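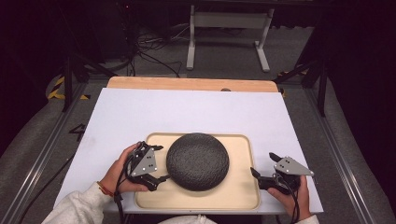
We need a decision on section 4 of the hand-held gripper rules, the section about wrists, sleeves and cables. Two reviewers read the same text and give different results, and I can't tell the operators which of them is right. In the smart speaker task, for example, the operator wears light gray sleeves and a thin red string bracelet on the left wrist, and black cables come down from the left gripper toward the near side of the table. One reviewer accepted this with no remark. The other marked it as two faults, one for the bracelet and one for the cables. I would like to know what the rule wants before we continue with the next batch.

Home Tickets Rules Downloads Contact Sign in

Ticket: Section 4 (wrists, sleeves, cables) gives different review results
Opened by: Mared Rosser, Stivgate
Handled by: Emrys Rosser, Cultari support
Product: Cultari Review
Priority: normal
Status: closed, rule text changed

Entry 1 – Mared Rosser

Some more details to the above. The July batch has 900 episodes. The review returned 113 of them with a remark from section 4. I read all of these remarks myself. Most of them are about jewelry or cables, a smaller part is about sleeves which are too loose. I did not find any episode where a cable was caught or where a sleeve touched the jaws, so these are all remarks about the possibility.

The text we have is this:

4.1 Operators shall wear nothing loose at the wrist.
4.2 Cables shall be routed so that they do not interfere with the task.
4.3 Sleeves shall be close to the arm or rolled up.

My questions are:
a) Is a thin string which lies on the skin "loose"?
b) Does "interfere" mean that the cable did disturb the work, or that it could disturb it?
c) If an episode is returned for 4.1 only, must we record it again?

I attach the list of episode numbers and the two review reports.

Entry 2 – Emrys Rosser

Thank you, the reports are clear. I first checked if the two reviewers had the same version of the rules open, as this has been the cause in other tickets. They did not. Reviewer A was on the current version. Reviewer B had the Jarman version cached, where 4.1 says "no jewelry, watches or bands". Please ask both to sign out of Cultari Review and sign in again, then send me five of the returned episodes after a fresh review.

I will come back to a), b) and c) after that.

Entry 3 – Mared Rosser

Done. Both now see the current version in the header. I gave them the same five episodes again, without telling them the first result.

The bracelet remark is gone from both reports. The cable remark is still different. Reviewer B returns three episodes under 4.2, reviewer A returns none of them. So the old version was one cause and not the only one.

I should say that I understand reviewer B. When the cable of the right gripper curls down past the hand, you can imagine that it comes onto the tray when the operator turns the wrist. But "you can imagine" is not a rule, and an operator who gets this remark asks me what to do differently, and I have no answer for him.

Entry 4 – Emrys Rosser

Agreed. I discussed it with the people who maintain the rules. Answers to your questions:

a) No. 4.1 is meant for things which can hang down and catch on a jaw or on the trigger, for example a lanyard, a chain with a pendant, or a watch with an open strap. A string tied close to the wrist is allowed.

b) It was meant as "could", but the text did not give a limit, so every reviewer makes his own limit. This is our mistake in the text.

c) No, not for 4.1 alone. A remark under 4.1 goes to the operator as information. Record again only if the item touches the object, the tray or the jaws.

Proposal for new text of 4.2:

4.2 Each gripper cable shall leave the gripper toward the operator and shall have enough slack for full wrist rotation. During the episode no cable shall touch the object or lie inside the tray. A cable on the board in front of the tray is allowed.

Could you test this on your table? I am not sure about the last sentence if the tray is placed close to the front.

Entry 5 – Mared Rosser

Your doubt is correct. In our setup the tray stands near to the front edge of the white board, so there is not much board left in front of it. With our usual slack a cable which lies there is sometimes against the tray rim. We tried to move the tray back, but then the operator has to lean forward and the shoulders become tired after an hour.

What worked better for us was to fasten the cable to the forearm with a soft strap, 20 cm behind the wrist. It can still move with the hand and it does not hang so low. Two operators tried it for one afternoon. One liked it and the other found it warm over the sleeve. I would not make it obligatory.

Can the rule say something about the rim? If the cable touches the rim from outside, is it a fault?

Entry 6 – Emrys Rosser

Outside of the rim is allowed, as long as the tray does not move. I added it. Final text of section 4, active from today for all new reviews:

4.1 Nothing shall hang from the wrist or the hand. Items which lie close to the skin are allowed.
4.2 Each gripper cable shall leave the gripper toward the operator and shall have enough slack for full wrist rotation. During the episode no cable shall touch the object or lie inside the tray. Contact with the outside of the tray is allowed if the tray does not move.
4.3 Sleeves shall end behind the trigger hand or be rolled up. Any color.
4.4 A forearm strap for the cable is recommended for sessions longer than one hour. The operator may refuse it.

Reviewers have to write the time in the episode when they return it under 4.2. A remark without a time will not be accepted by the form.

Entry 7 – Mared Rosser

We reviewed the returned episodes again with the final text. Both reviewers now agree on all except two, and these two are really difficult (the cable is hidden behind the hand). We will record them again, it is faster than to discuss.

One small thing for the form: the time field takes 9:15 but not 09:15. You can close the ticket.

Entry 8 – Emrys Rosser

Time field is passed on to the form team as a separate ticket. Closing this one.

Related tickets
Reviewer sees old rule version after update
Sarkari trigger cover: when to replace
Tray position and operator reach, seated work
Floor tape is worn at table corners, who renews it
Time field does not accept leading zero

Last updated: July, 4:40 p.m.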